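Kandero bench scale with column: my review after a busy November

I sell yarn and sewing notions out of a converted garage, and my old kitchen scale finally gave up on me last fall. I wanted something flat and wide, because soft parcels flop over the sides of everything, and after way too much reading I went with the Kandero. We've been running parcels over it ever since, up to 104 in a day when things get silly, so I feel like I've earned an opinion!

Setting it up

Getting it on the table took me 13 minutes, and most of that was deciding where the crate should go. I like having the platform between the crate and the belt, so a mailer only ever has to travel sideways – out of the crate, onto the plate, over to the belt. My first try had everything too far back and my shoulders let me know about it. Give yourself some clear green table to put a parcel down on while you sort out a label.
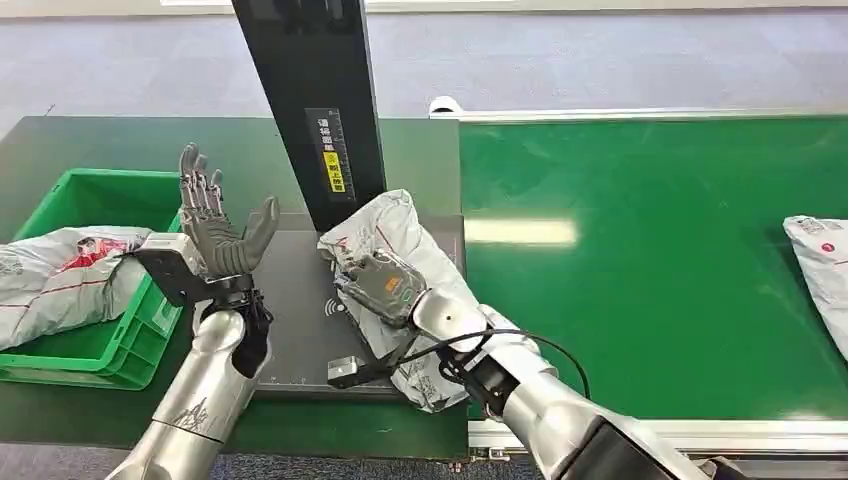 How it handles soft mailers

I'm picky about this part, because nearly everything I send goes out in white plastic mailers (I buy the Giritero ones, they're cheap and they don't split). A box sits still on any scale in the world. A mailer with a sweater's worth of wool in it slumps and creases and hangs over the side, and if it touches the table your reading is junk. I press each one flat first, let go, then wait for the number to settle.
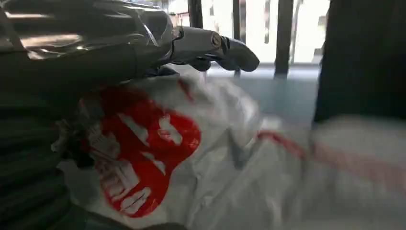
White plastic, red logo, and plenty of wrinkles.

The plate is dark gray with a slightly raised border, and I was worried that border would be annoying. It's fine! Lightweight bags used to slide right off my old scale and these mostly stay put. Longer ones I lay on the diagonal. There's also a white ruler along the front edge, and I use it way more than I thought I would – my carrier charges extra past 40 centimeters, so a quick look saves me digging out the tape measure.

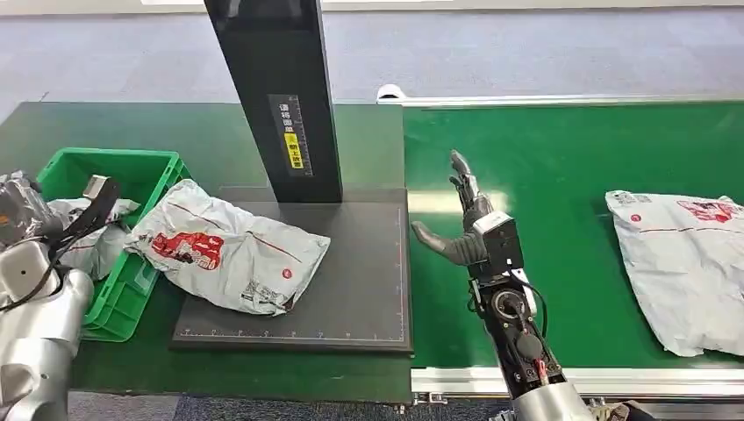

A longer bag on the diagonal, with one end a little over the side toward the crate.

What bugs me

The column is tall, so forget about putting it under a shelf. Mine lived under one for 3 days before I gave up and moved the shelf. The matte black shows every bit of lint too, and in a yarn business that's a lot of lint. My friend Anas Metwally has the smaller Kurup and swears by it, but he only ships jewelry, so of course he does.

I'd buy the Kandero again. If you mostly send little padded envelopes, save your money and get something smaller.

Reviewed 5/16/18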